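House rules for pushing blocks around

September 2024

I keep a short set of written rules for anyone who works at our tabletop pushing cell, me included. A few people have asked for them since I mentioned them in June, so I am putting them here with some notes on how they came to be. They are not a standard. They sit on top of the proper risk assessment and the manual for the arm, and if one of my rules disagrees with either of those, mine loses.

The task is simple to explain. The arm has a plain rod for a tool. It gets an instruction such as "move the yellow block next to the green star" and has to do it by pushing, with no way to pick anything up. The project is called Welluvent, after a typing mistake in the first folder we made. We have logged 2,420 episodes. Of those, 1,898 passed review and went into the set we train on. Most of the rules below come from the ones that didn't pass.

Before a session

Check the tool tip by hand with the arm stopped. If it wobbles, tighten it and redo the height check. We lost a full day of episodes to a rod that had worked its way down until it was scraping the board.

The rod clears the board by 2 mm. Use the feeler gauge. Don't judge it by eye from the front of the bench, where it always looks fine.

Wipe the board with a dry cloth. I used to allow a damp one and I stopped, as blocks slid differently for the first part of the morning and you could see it in the logs.

Confirm that the speed limit is the one on the card taped to the monitor. Ours is 40 mm per second for any move with the rod down. The arm can go a great deal faster and there is no reason to let it.

Setting out the blocks

Start layouts come from the list. People are bad at random. Left alone, everyone I have worked with makes a loose ring with the favorite block in the middle, and then the training set is full of loose rings.

Lines and tight groups are allowed and I want more of them. A block that touches or nearly touches its neighbors is hard to move without dragging the others along, and that is the case we were short of for a long time. When the layout has a line in it, leave one block well away from it, so there is always a clear first target.

Nothing goes on the board except blocks. Pens and gauges go back in the drawer.

During an episode

Hands stay off the bench while the arm is enabled. This includes the moment when a block has tipped over and you could easily set it right. Stop the arm, wait for the status to change, fix the block, and mark the episode as touched. A touched episode isn't a failure and you won't be asked to explain it. An unmarked one is a real problem, since the block jumps from one place to another in the data and the software has to believe it.

One person has the stop button and knows that they have it. If you hand it over, say so out loud. We bought a pendant holder from Hisico so that it has a fixed place, and that helped more than the rule did.

If a block goes over the side, end the episode. Don't put the block back and carry on.

Instructions have to name a block in a way that fits only one block. "The star" is no good when there are two stars. "The blue one" has the same trouble when there are two blue ones. Use color and shape together, every time, even when the short form would do.

After an episode

Raise the rod first, then move it clear of the blocks, then disable the arm. That order matters. We had one person doing it sideways first, and the last second of every episode showed a block being knocked.

Write the note right away. One line is enough. "Pushed two blocks instead of one" is a good note. "Bad" is not.

Rejected episodes are kept in their own folder with the reason. I deleted the early ones and would like to have them back.

Things I haven't settled

I don't have a good rule for when to replace a board. The grain gets polished where most of the pushing happens, and at some point it isn't the same surface anymore. The shop at Ozoliņš cuts them for us and I have two spares on the shelf, but I haven't found a test for wear that I trust. For now I swap the board when the push distances start to drift.

I also go back and forth on whether the operator should see the next instruction while laying out the blocks. At Wustulard they hide it. We show it, mostly for speed. I suspect they are right and will probably change ours before the next batch.

The printable version of the rules is one page, without the notes. Send me a message if you want it.
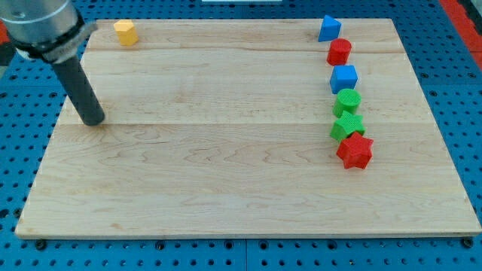
Rod to the left, six blocks in a line, and the yellow-orange hexagon off on its own.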